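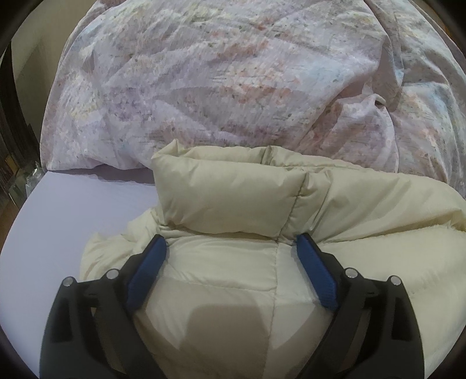 About us

Flonmont is a small test workshop in Wovholm. We try out grippers, arms and controllers for firms that want to know how they cope with clothes and bedding before they buy.

Most of our tests use ordinary household items – quilted jackets, sheets, duvets. We compare finger shapes and pad surfaces on the same items and write up the results, including the failed grips.

We started with 13 grippers and now keep 96 on the shelf. Texier and Pekus have been clients from the first year.

Page updated August 2023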